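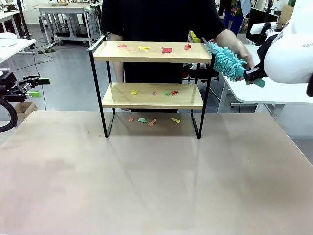
Larkport Technical Institute
Planning and Purchasing for Automation, Unit 4
Handout: Budgeting for a Two-Arm Tabletop Work Cell

Instructor: Guilan Tan
Lab supervisor: Suqin Lei

Purpose of this unit

Students will prepare a purchase plan for a work cell that handles light household tasks, such as dusting a small shelf and clearing paper scraps from its boards. The plan must cover one academic year beginning in September and must be written so that a department head with no technical background can approve it.

1. Start with the task

State the task in one paragraph before any supplier is contacted. Give the size of the work surface, the height of each shelf level, and the tools the gripper will hold. A duster with a thick handle and a duster with a thin one may call for different gripper fingers. If the arm must reach both the top board and the tabletop under the shelf, say so. Reach is the figure most often left out of student plans.

2. Separate the cost lines

Arms, grippers and controllers are capital items. Shelves, dusters, colored paper, tape and spare cables are consumables and are charged to the teaching account. Do not combine the two. The consumables allowance for this exercise is $3,548 for the year. Gripper pads are to be listed as consumables even when they are ordered with the arm.

3. Floor space and staffing

Include a sketch of the room showing the tabletop, side tables, monitor position and cable paths. Allow space for a person to stand at the table within reach of the tool. Staff time is a cost. For this exercise, assume 40 hours of setup and 25 hours of operator training, and enter them on separate lines.

4. Quotations

At least 2 written quotations are required for each capital item. The sample quotations in the course folder are from Predidow and Clullemano. They are not directly comparable: Predidow includes delivery and the first service visit, and Clullemano prices both separately. Adjust the figures before you rank them, and show the adjustment.

5. Maintenance and replacement

Enter a yearly service charge for every arm. State who will hold the spare parts and how long the cell can stand idle while a part is on order. Plans that show a service charge only in the first year will be returned for correction.

Submission

Plans are due 3rd December. Submit one copy to Lingyun Lu in the department office and keep one for the review session. Questions about the cost sheet should be directed to Shufen Su.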